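Plestelance Institute
Automation in Everyday Work
Handout 3: Can machines do the chores yet?
Module leader: Diarmuid Ní Bhriain

This handout accompanies the third lecture and should be read before the seminar. Students taking the module for credit must also complete the exercise at the end.

1. Two kinds of work

The lecture distinguished between work in which the object is always presented in the same way and work in which it is not. A packing line belongs to the first kind. The carton arrives at a known place and a known angle, and a fairly simple arm can deal with it all day. Most household chores belong to the second. A bed is left in a different state each morning, and other things may be lying on it that have to be moved or left alone.

Cloth presents a particular difficulty. A rigid object keeps its shape when it is lifted, so its position can be worked out from a few points. A blanket changes shape as soon as it is touched. Folds hide the corners, thick layers bunch together, and a grip that takes hold of one layer may take hold of the cover beneath it as well.

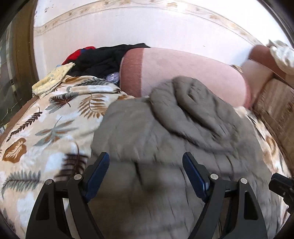
Straightening bedding also raises the question of when the task is finished. People settle this by eye and seldom agree on the standard. A machine must be given a measure, such as how much of the mattress is covered or how far the edge lies from level, and the choice of measure will affect the result.

2. The Perkcombe figures

The course uses the Perkcombe exercise as its main case. A two-fingered gripper was set 2,000 short tasks with bedding and clothing, of which 1,819 were completed within the time allowed. Students should note that the tasks were short ones: pulling back a corner, or lifting one item clear of another. When the same steps were joined into whole chores, 632 were attempted and far fewer were finished without help. Small errors early in a chore were carried forward into every later step.

3. Shop-floor comparison

Givon, a maker of work clothing, faces the same problem at the sewing table. Cutting is automated there, while picking up a single ply is still done by hand.

Exercise

Read Naidoo, chapter 3, and choose one chore from your own home. List its steps and mark those at which a machine would have to make a judgement. Written answers are due at the first seminar in October.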